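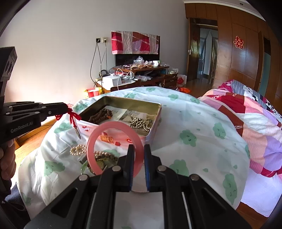
Two hand-held grippers with small jewelry, a bangle in one and a corded pendant in the other, near an open tin.

Handling Small Jewelry with Hand-Held Grippers: Working Rules
Maintained by Elsa Sjögren, Endcombe. Last revised in November.

Scope

These rules apply to two-handed sorting tasks with bangles, bead strands, corded ornaments and loose pendants. They do not apply to glass items, which are covered in the Gellmont handling sheet.

Before you start

1. Wipe the finger pads with a dry cloth. Do not use alcohol on ribbed pads.
2. Open and close each gripper fully. If a pivot screw has backed out, tighten it and repeat the check.
3. Set the container down open and leave it in one place for the whole episode.
4. Spread strands so that no strand crosses another – a crossed strand gets dragged when its neighbor is lifted.

Gripping

5. Bangles: approach from the side and close on one point of the rim. Hold the bangle upright and keep the opening clear of the other tool.
6. Corded ornaments: grip the knot. Never grip the loose strands or the pendant.
7. Bead strands: close on the cord between two beads where there is a gap. Where there is none, take one bead squarely across its middle.
8. Stop closing at first firm contact. Further squeeze bends thin metal and makes round beads jump.

Two-handed work

9. Only one tool enters the container at a time. The other holds its item outside the rim.
10. Lower the item until it touches the bottom or the pile, then open. Items released above the rim count as drops.
11. If an item is dropped, leave it where it lands, finish the current placement, then recover it. Mark the episode as "recovered" in the log.

Review

Episodes are checked against rules 5 through 11. The pass mark for a batch is 89 percent. Batches below that go back to the operator with the rule numbers noted. Questions about rule 7 go to Hadi Semaan – the wording is still under review for knotted pearl strands.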